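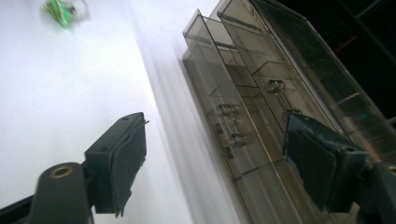 4. Sorting small parts into the organizer

Last updated: August

This section explains how to fill the Stukberg organizer box for the first time, and how to keep it in order later. Please read all the steps before you start. The filling takes 20 minutes if the parts are already out of their bags.

4.1 Preparing the table

1. Choose a table with a smooth and light top. On a white surface the small parts are easy to find, also the dark ones.
2. Wipe the table with a dry cloth. Do not use a wet cloth, the water can go under the boards.
3. Put the organizer on the table so that you can reach all of it without standing up. It may stand at an angle, this makes no difference for the sorting.
4. Touch a grounded metal object before you take any circuit board in the hand.

Note: The plastic of the organizer is smoky and lets some light through. You can see that a compartment has something in it, but you can not always see what it is. For this reason we recommend labels (see 4.3).

4.2 Putting the parts in

1. Take one kind of part at a time. Begin with the circuit boards, then go to the screws and washers, and leave the wires to the end.
2. Hold every board by its edges. Lay it flat in the compartment with the component side up.
3. If a board has a wire or a band on it, turn this into a loose loop before you put it in. Do not fold it sharply.
4. Fill each compartment to three quarters only — when it is more full, the lid presses on the parts.
5. Look over the table one more time. Small boards like to stay behind near the edge.
6. Close the lid slowly and listen for the click on both sides.

CAUTION: Never push a lid which does not want to close. Open it and look for a part that stands up. A broken board can not be repaired with the Fesis kit.

4.3 Labels

The label sheet for the Cikow parts list has 13 labels. Write with a soft pencil, so you can change the text when the content changes. Stick the label on the front side of the compartment and not on the lid, because the lids can be exchanged by mistake.

If you use the Sisay numbering, write the full number with the comma, for example 2,453. Short numbers were used in the older list and they do not match any more.

4.4 Keeping the order

— Return the parts on the same day when you took them out. Wednesday is a good day for a weekly check, but any fixed day is fine.
— Parts that you can not identify go together in one compartment with the label "Unknown".
— Do not carry the organizer by the lid. Use both hands and hold it level.

For replacement lids see section 7.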